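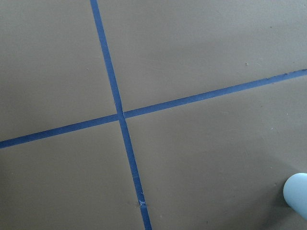

Tipene Nepia wrote to me that marking the work area with tape is a waste of time, if the arm already has its limits in the software. I answered him that the limits are for the arm, and the tape is for the people.

How we mark a table at Matusik

1. Clean the surface and let it dry fully. Dust will lift the tape in a few days.

2. Choose one color and keep it for lines only. We use blue painter's tape on a brown surface - easy to see, also for the wrist camera.

3. Put down the first line, then the second across it. Press the crossing flat with a plastic card. If your task needs a square crossing, measure it on the table. In the camera view the angle will look wrong.

4. Bring the arm to the crossing at low speed, not over 200 mm per second, and stop it 5 mm above the surface. Write down the position.

5. Repeat this check every 12 shifts and compare the numbers.

Look also at the tape itself. A torn spot or a rough edge should be replaced as a full strip. Please do not patch it with a small piece - the double layer can catch a finger of the gripper.

The record sheet goes in the Henare folder. The next review of these rules is in July.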